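Flerken Household Inventory Template

Version 4, last changed 6/7/19

Flerken is a set of plain CSV files for listing what is in a home, room by room. It is meant for renters and owners who want a record for insurance, for a move, or for settling an estate. There is no program to install. Open the files in any spreadsheet and start typing.

What is in the folder

rooms.csv – one row per room, with a short code such as LR or BR1
items.csv – one row per item, linked to a room by its code
papers.csv – receipts, manuals and warranties, linked to items by item number
samples/ – filled-in files for two homes, Dumus and Karaki

The Dumus sample is a small apartment with roughly 100 items. Karaki is a house with a garage and a shed, and its list is longer and less tidy. Prices in both samples were made up, so please do not use them to value your own things.

Columns in items.csv

item_no: a whole number. Do not reuse a number after you delete a row.
room: a code from rooms.csv.
name: up to 8 words. Put the kind of thing first, then the details, as in "sofa, cream, tufted" or "lamp, floor, brass".
bought: year only. Leave it blank if you don't know.
price: what was paid, without the currency sign.
state: good, fair or poor.
notes: anything else. 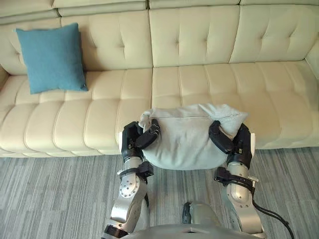 Sets are the part people ask about most. A dining table and its chairs can go in as one row or as several. We suggest one row if they were bought together and you would replace them together. If you would replace a single chair, give each chair its own row and write the same set name in the notes. The Karaki files do it both ways, which we have left alone.

Built-in things such as kitchen cabinets and fixed shelves are not in the samples. Some insurers treat them as part of the building and some do not, so check your own policy before leaving them out.

Changes since version 3

The color column is gone. Color now goes in the name.
Dates were cut down to years.
The Erkisdale sample was removed in March. It used the old room codes and would not load next to the other two.
Item numbers in the Dumus files no longer start with zeros, which some spreadsheets dropped on saving.

Known problems

Commas in the name column must sit inside double quotes. Most spreadsheets add the quotes for you, but a plain text editor will not. Accented letters may come out wrong if you open the files by double-clicking – use the import menu and pick UTF-8.

There is no column for serial numbers yet. For now, put them in the notes after the letters SN.

Use and sharing

The templates and samples are free to copy and change, and you do not have to give credit. If you send us a filled-in list as a new sample, take out names, street addresses and account numbers first. We can't accept scanned receipts.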